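Firus Domino Opponent: Frequently Asked Questions

Updated in November, after another season of your emails.

What is Firus?

Firus is a tabletop domino player. You get the arms, the software and a license for the table model that lets you try everything on a screen before any hardware arrives at your door. It is made by Brultemik, in Clotdale, in a building that used to sell carpets and still smells like it.

Who buys this?

Senior centers, mostly. Then game cafés, a couple of schools, and a surprising number of men whose brothers-in-law have stopped playing with them. We don't ask follow-up questions on the order form.

Do I need to know anything about robots?

You need to know how to plug something in and how to lose at dominoes. The setup program covers the rest in plain words. Plan on 35 minutes for a first setup, most of which is the software looking at your tiles and thinking about them.

Can I try it before I buy?

Please do. The table model is a download. It runs the same planning code as the real thing on a simulated table, with simulated tiles and a simulated sun coming in at an unhelpful angle. If your computer can handle a video call it can handle this.
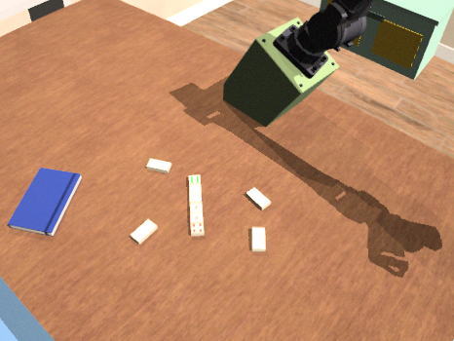
Khalil Karaki wrote in to say that he ran the table model for two weeks, liked it more than he wanted to, and thinks the arm takes far too long over each tile. He would also like it to stop beating his mother.

Fair on the first point. There is a pace setting under Play, and it ships on the slowest choice so that nobody's first evening involves a flying double six. Move it up when you trust it. On the second point, skill level is on the same page, one line down. We suggest Gentle for mothers.

Which dominoes does it work with?

Any standard double-six set with flat backs. Very glossy tiles give it trouble under a bright lamp, and tiles with a metal pin in the middle rock when set down, which upsets the placement check. If you own your grandfather's ivory-look set from the back of the closet, try a few tiles first. We don't sell dominoes. We tried, and ended up with a storeroom.

What is Hầu?

Hầu is the part of the software that decides how to pick a tile up and where to put it. It came first, and Firus was built around it, so you'll see the name in menus and in error messages. The accent marks are part of the name. Our invoicing system disagrees, and if your receipt says something strange in that spot, that is why.

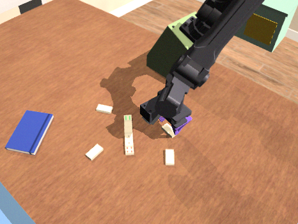
Tile angle is what most of our support mail concerns. People line up the spare tiles in a neat row before they press Start, as if company were coming. You can skip that. Hầu plans each pickup separately, and spare tiles lying every which way beside the joined pair, one nearly level and another on a diagonal, make a perfectly good starting layout. A tile may also be tipped while the purple fingers have it up in the air, and new owners tend to write to us at that moment. Wait for the set-down before you write. If it still lands crooked, run the finger check in the Care menu.

How much room does it need?

A steady table, and enough clearance above it for the arms to bend. Card tables are a bad idea. So are glass tables, for reasons that took one of our customers a whole afternoon to explain on the phone. Other things can stay out on the table as long as you mark them as Keep Clear during setup. A notebook is fine. A full cup of coffee is your own decision.

How much does it cost?

The full kit is $2,893, with shipping on top. The table model is free, and stays free if you never buy anything, although we'll know, and we'll be a little sad about it.

What about the fingers? Do they wear out?

They do. Each kit comes with 3 spare pairs, and swapping one takes a small screwdriver and some patience. They come in purple. We've been asked for black, to match, and have so far said no — you want to see where the fingers are. 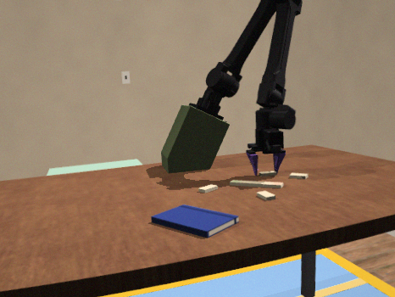 Can two people play against it at once?

Three-handed games work from version 2 onward. Choose Add Player before the tiles are dealt, and the software will keep turns for everyone, including itself.

Does it cheat?

It plays from its own hand. The cameras are pointed at the table, and your rack should stand facing you. If you lay your tiles face up where the cameras can read them, we'd call that your problem, though there is a setting called Look Away that makes it ignore your side completely.

Is it safe around kids?

Adults should be at the table whenever it is running. The arms stop when they meet resistance, and there's a large stop button on a cord, which children will find within a minute and press until the batteries go.

What if I want to return it?

Write to us before you box it up. We'll send a label and the packing diagram, which is worth following, because the arms fold in only one order.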